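Notebook, scanning room, Hrynyshyn collection
May, started 8:40

Second pass through the Sustmont negatives. Box 3 today, the streets behind the dye works. Denise has the 1970s prints in the other room and keeps coming in to ask if I have found the bakery yet. I have not found the bakery.

Condition first. 134 sleeves in the box, 34 of them with writing on the outside, and the writing is the usual help: "corner," "corner again," "same, sun out." Grendico sleeves throughout, the old ones with the glued seam down the middle, so the glue has left a stripe on anything stored emulsion side to it. I turned them as I went. Olesia wants them all moved to side-seam sleeves before they go back on the shelf. Olesia is not the one moving them.

Scanner settings same as for Box 2. I tried the Wellerell profile on one strip and everybody on the tram stop came out the color of boiled ham. Went back to the flat profile.

Matching then and now

Rostyslav's rephotographs came in last night, 20 frames. He stood where the first photographer stood, or says he did. For the school and the pump house I believe him, the chimney lines up to a hair. For the arcade he is a good two steps too far left and a bit high. I suspect a bench. Asked him to redo it in morning light, because the original has the shadow of the arcade lying across the pavement and his has a delivery van lying across the pavement.

Things to check on the arcade pair before I bother Ihor with it:

1. Lens. The old negative looks wider than the card says. Measure the door against the window bays on both and compare.

2. Horizon. Level both scans before overlaying, and write down the angle this time. Last time I did not, and spent an afternoon undoing my own good work.

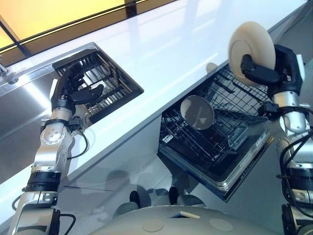
3. Curb height. The street has been resurfaced at least once, so anything measured from the ground is a polite guess. Use the window sills.

4. Flipping. Two frames in Box 2 were scanned backwards and it took a shop sign to tell us. No shop signs on this one. Check the edge numbers.

After lunch

Zlata phoned about the wall text. She has 3,000 characters and would like them to cover the whole town, the photographer's life and the dye works. I said she could have the dye works. We settled on leaving the captions short, street name and the two years, and letting people do their own looking.

Sleeve 88 is empty. The outside says "bakery."

Told Denise. She wants to see the sleeve anyway. Left it on her desk with the Box 3 list, and the arcade strip is back in the cold cabinet, second drawer.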